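**Re: light grey floor tiles, worth it?**

**gronow_b:** Anyone laid large light grey tiles in a utility room? Quoted 600 for the lot.

**Yvonne N:** Ours show every crumb. I'd go darker.

**haslam_roy:** Disagree - dark ones show dust worse. Ours have been down 15 years. Mottled hides most of it.

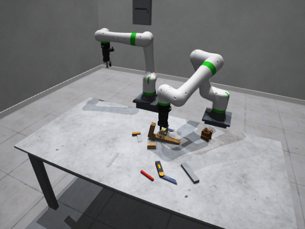 Get a grout a shade darker than the tile and seal it in May when it's dry out.

**Yvonne N:** Sealing did nothing for mine.

**gronow_b:** Going mottled, then. Thanks both.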